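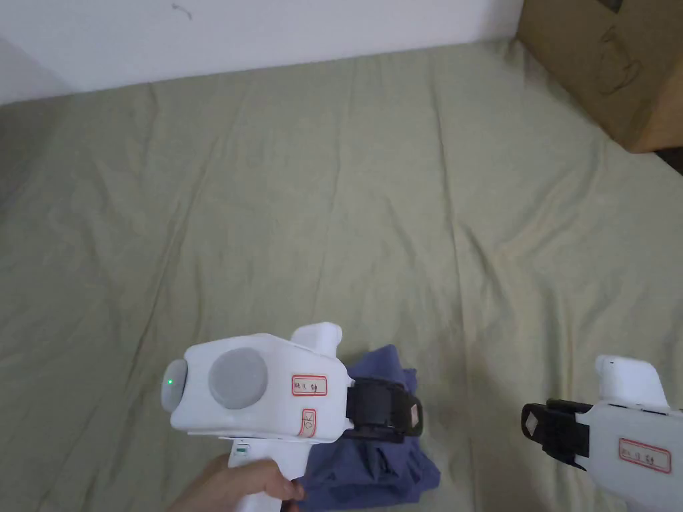

**Figura 3.** Peça de tecido azul-arroxeado, amarrotada, sobre o lençol verde-oliva que serve de superfície de dobra.

### 4.2 A cama como superfície de dobra

Quase toda a literatura sobre a dobra doméstica de roupa parte de uma mesa: rígida, lisa, à altura da cintura. Nas casas que visitámos, porém, a roupa dobra-se sobretudo em cima da cama, e foi essa constatação que nos levou a dedicar-lhe uma secção inteira. O lençol cede, enruga e agarra o algodão — e é um prazer ver quanta técnica cabe num gesto que os participantes descrevem como "só dobrar uma camisola".

Partimos da distinção de Koivisto entre *estado amarrotado* (a peça sem contorno reconhecível) e *estado aberto* (gola, mangas e bainha identificáveis). O corpus Holodo reúne 300 episódios de dobra, dos quais 80 decorrem sobre camas feitas. Nestes últimos, a passagem do primeiro estado ao segundo ocupou a maior parte do tempo. A dobra propriamente dita é rápida; procurar a gola é que demora.

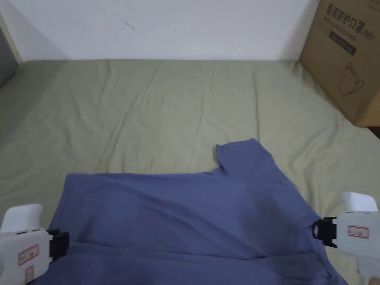 A t-shirt de algodão merece atenção particular. Estendida sobre um lençol, raramente fica plana: as mangas levantam, a zona da gola vira sobre si própria e uma camada desliza por cima da outra, deixando uma aresta comprida que se confunde com uma dobra intencional. Hsin-yi Yang propôs chamar-lhe *dobra falsa*, e o termo pegou logo na equipa. Na codificação, uma aresta só conta como dobra quando ambas as camadas chegam alinhadas à bainha; os restantes casos seguem para uma segunda leitura, feita por Pao-chu Ng.

O próprio lençol também participa. As rugas diagonais do tecido de baixo transmitem-se à peça de cima, e qualquer objeto pousado na cama altera o modo como o pano estica em seu redor. Por isso registámos, além da roupa, tudo o que partilhava a superfície com ela: almofadas, livros, caixas de cartão.
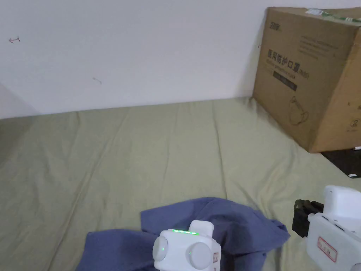 Estes objetos revelaram-se uma das partes mais ricas do material! Uma caixa encostada à parede retira espaço ao fundo da cama e aproxima a dobra da beira. Nas entrevistas, vários participantes disseram que nem se lembrariam de a tirar dali, e Yee-man Yip sugere que a cama funciona como arrumação provisória e bancada ao mesmo tempo.

Quanto ao resultado, adotámos um critério tolerante. Considera-se dobrada a peça que apresenta camadas sobrepostas e um contorno compacto, mesmo com um bordo mais grosso do que os outros.

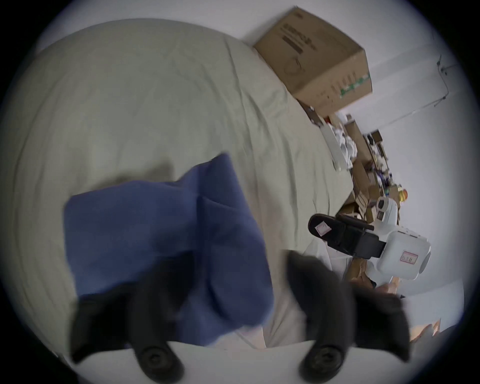 Esse bordo espesso, quase enrolado, é muito frequente na nossa amostra e interessa-nos bastante. Com superfícies macias falta o apoio firme que permitiria vincar o tecido, e o volume acumula-se de um dos lados. Lau defende que se trate o bordo como variável contínua, proposta que retomamos na secção 5, a par da comparação com as dobras feitas em mesa.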